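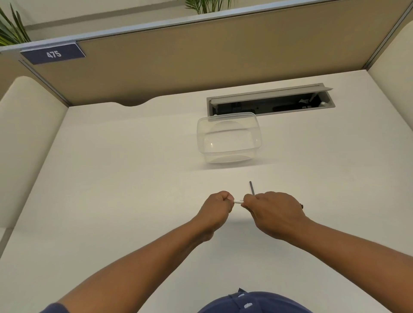

Merle Katene asked whether a drawing arm needs its own pen holder at all, or whether you could just tape a biro to the end of it and get on. You can. I did that for most of July. It draws, but the lines go fat on every left turn, so this thread is what I'm doing instead.

2/ The build, for anyone new: a small two-joint arm called Bekden that draws on paper. Two hobby servos move the arm and a third lifts the pen. It lives at Mastside, the shared workshop, and I work on it at desk 475 when I can get it. Nothing in it cost much apart from the bearings.

3/ Why tape is no good. A full pen is long, and the arm holds it low down, so the top waves about when the arm changes direction. The tip then moves a little after the arm has stopped. On a straight line you don't see it. On small lettering you do.

4/ So the plan is to drop the pen body and carry only the thin part, in a short sleeve. Less weight, less height, and the lift servo stops complaining. It was buzzing at rest before.

5/ The fit between sleeve and rod matters more than I thought it would. Too tight and the rod can't slide, so the tip digs into the paper wherever the table is slightly high. Too loose and you are back to the fat left turns. I've been trying pairs by hand at the desk before anything goes near the arm. Hold one end still, push or pull the other, feel for any sideways play.
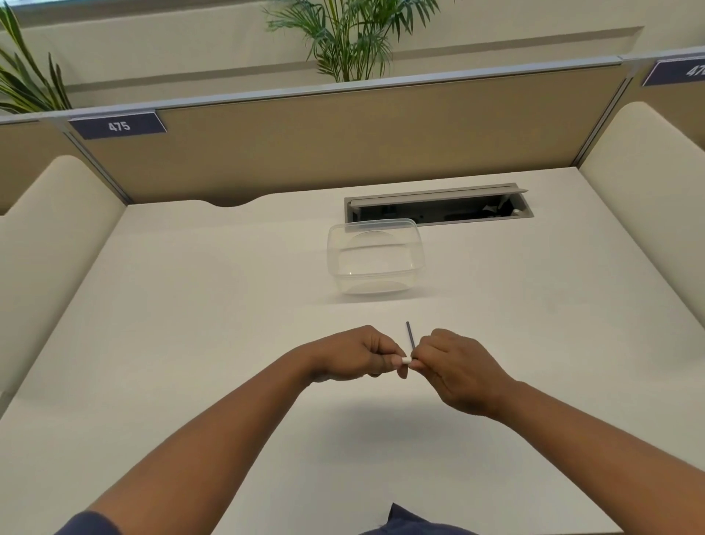

6/ How I test a pair once it's on the arm. Same drawing each time, a grid of small squares with a circle in the last one. Speed set to 900 in the control program, then again at 2000. If the corners meet at 900 but not at 2000, it's the arm. If they don't meet at either, it's the sleeve.

7/ Those numbers are just the units in my own code, by the way, so please don't copy them into yours. Someone did that with the earlier thread and their arm knocked a mug over.

8/ Printed sleeves: I tried 9 versions, all off the workshop printer, all the same drawing with the hole a touch wider each time. The printer leaves a seam down the inside of the hole and the rod catches on it. You can ream it out, but then the hole ends up oval. A bought tube, or one taken off something else, has been smoother every time.

9/ Question in the replies about springs. Yes, there is one, a very soft one above the rod. I took the first spring out because it pressed hard enough to mark the sheet underneath. The arm's own lift does most of the work and the spring only has to cope with a table that isn't flat.

10/ The clamp is still the McKinnon pattern, the split ring with one screw. I like it because you can change the pen without losing the height. The screw is on the wrong side for me, though, so I've mirrored the drawing. Will put the mirrored one up with the rest of the files.

11/ Software side, no real change. The program still reads a list of points and turns them into two joint angles. I added a pause of 20 milliseconds after the pen goes down and before the arm moves – that got rid of the little tails at the start of each line. Easy fix, should have done it in July.

12/ Things I haven't sorted: the cable to the lift servo still rubs on the elbow, and the base creeps across the desk on long drawings. A heavier base would do it but I have to carry the thing home. Might try a rubber mat first.

13/ For those asking about the bigger one, Skakesent is on hold until this holder works. It uses the same wrist and I don't want to cut the parts twice.

14/ If you've built a sleeve that holds a thin rod without wobble, tell me what you used for the tube and how long you made it. Mine are all quite short and I'm starting to think that's part of the trouble. Next post will be the test grids, scanned, once I've done both speeds on the same sheet.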